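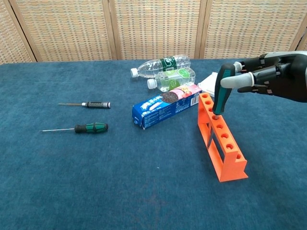 Screwdriver rack

A screwdriver rack, also called a screwdriver stand or driver holder, is a support in which screwdrivers are kept upright, each with its shaft let down through a hole and its handle resting above. Racks of this sort are found on workbenches, in school workshops, in kitchen drawers that have gradually turned into tool drawers, and in a good many homes where the tools share a table with everything else. They are among the humblest pieces of workshop furniture, and people who own one tend to grow rather fond of it.

Form

The usual rack has a single row of round holes along a narrow top. The top may be a plain strip fixed to the wall, or it may be raised on feet so that the rack can stand by itself on a bench or table. Freestanding racks need enough height for the longest shaft to hang clear, and enough width at the foot to keep from tipping when all the heavy handles are at one end. Many makers leave openings in the side walls, which saves material and lets the owner see the tips - a real kindness when a slotted and a cross-head driver have matching handles.

The size of the holes matters more than anything else. A hole must be wide enough for the shaft and narrow enough to stop the handle. Where a driver has a flared collar or a hexagonal section below the grip, a slightly larger hole is wanted.

Materials

Older racks were commonly made of wood, drilled by the owner from whatever offcut lay near at hand. Pressed steel came into use for wall-mounted strips, and molded plastic followed. Racks made on home 3D printers are now common as well, often in bright colors such as orange, which are easy to find in a crowded room. The Grarner pattern, a two-footed freestanding rack drawn up at the Fasthorpe hobby workshop, is a well-liked design of this kind and has been copied with many small changes, mostly to the spacing of the holes.

Use

Drivers are put away tip down. This keeps the tips from knocking against one another and leaves the handles where a hand can reach them. Some owners arrange their drivers by length, others by the shape of the tip, and others by how often each is needed, with the favorites at the near end. All of these work perfectly well, provided that everyone in the household is told which one is being followed.

On a table covered in carpet or felt, a rack is less likely to slide, and drivers laid down beside it during a job do not roll as far. A soft covering does hold on to filings and small screws, though, and wants a good brushing now and then.

Related items

The Canitz block is a solid block with drilled wells in place of open holes. It is steadier than a rack but hides the tips completely. The Chrysikopoulos rail is a wall strip with spring clips, used mainly for short drivers.

See also: Pegboard; Tool roll; Workbench

Last revised 2020-08-07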